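Oltus: a word list of snack package text

Version 3

Oltus is a list of words and short phrases copied from the printed text on snack packages. It was made for people who write spell checkers, small dictionaries or label readers and need the kind of wording that ordinary word lists leave out.

Contents

The main file, oltus.tsv, has 424 entries. Each row gives the phrase as printed, its language, an English gloss and the part of the label it came from (name, ingredients, storage, instructions). A second file, variants.tsv, covers spelling differences and older forms of characters.

How it was collected

Phrases were typed in by hand and checked against the package by a second reader. Text under a fold or a seam was left out unless another package of the same product could be found. Brand names were dropped unless they are also common words.
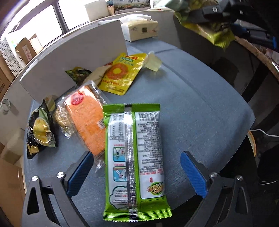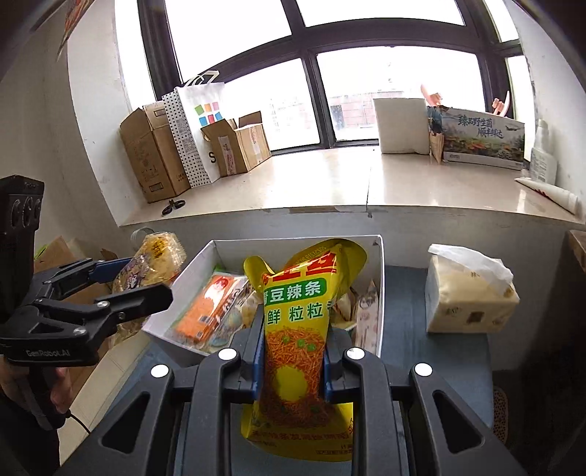 Fumiko Maruyama wrote back after version 2 that the glosses for flavor words were too loose, and that "spicy" was standing in for several different terms. She asked for a separate column with the literal meaning. It was added in November, and 800 is the row limit she suggested before the file should be split by language.

Known gaps

Storage advice is thin. Most of the Japanese entries come from rice crackers. Nutrition tables were skipped.

Related lists

Cilier covers drink labels and uses the same columns. Harries is an older list with no glosses and is no longer updated.

License

Free to use and change. Please keep this file with any copy you pass on. Corrections go in the issue tracker, one phrase per issue.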